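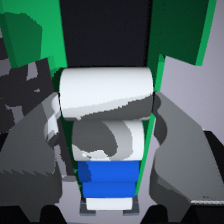 I've had the Fastis KVM switch on my desk since January, which feels like long enough to have opinions. Quick recap if you missed my last post: I have two computers (a work laptop and my own desktop tower), two monitors, and one keyboard I love too much to buy twice. For ages I was crawling under the desk to swap cables every evening. My knees were done with that, so I went shopping.

The Fastis is made by Dedholm, and I paid $224 for it. Not cheap! There are switches out there for a lot less, and I tried one of those first. It dropped the second monitor every time I changed computers, so back it went.

Setup took me one evening, mostly because I decided to redo all the cables while I was down there. The box itself is simple. Video and USB from each computer go in the back, the monitors plug in next to them, and there are 4 USB ports for your own stuff. Two of those are on the front, and I wish it were three, but I say that about everything I own. No software to install, either - my work laptop won't let me install anything without a ticket, so that sold me right there.

Switching takes almost six seconds. That sounds quick until you're sitting there waiting for it while somebody on a call asks you to share your screen. The keyboard and mouse come over right away and then the monitors think about it for a bit. My friend Narayanan D'Souza has the older model and says his is slower, so I guess this is progress.

You can switch with the button on top or with a hotkey (double tap Scroll Lock, then the number). I use the hotkey all day long. If your keyboard doesn't have a Scroll Lock key, you can change it to Caps Lock, but the instructions for that are in tiny print on the back of the quick start sheet and I only found them after I'd given up and gone to bed.

Now for the stuff that bugs me. The power brick is huge and covers two outlets on my strip. The status light is a very bright blue, and if your desk is in your bedroom like mine is, you'll be putting tape over it by the second night. And my webcam does not like being plugged into it. It works, then it freezes, then it works again. I moved it straight to the laptop and it's been fine, but that means no webcam on the desktop, and I do miss it for our family calls.

I wrote to Dedholm about the webcam and got an answer the next day from Gisela Barrientos in support, who was really nice about it and had me try a different port and a shorter cable. The shorter cable helped some. It still freezes once in a while, so I've left the camera where it is.

Sleep mode, since a couple of you asked: the desktop wakes up fine from the keyboard. The laptop only wakes if the Fastis is already switched over to it. Also, my windows stay put on the desktop when I switch away, but on the laptop they sometimes all pile up on one monitor. Could be the laptop, it's an old thing.

Would I buy it again? Yeah, I would, though I'd wait for a sale. If you only have one monitor, you can spend a lot less and be just as happy. For two monitors and two computers it's been solid, and I haven't been under the desk in weeks except to get a pen.

I'm giving it an 8 out of 10. One point off for the webcam, one for that light.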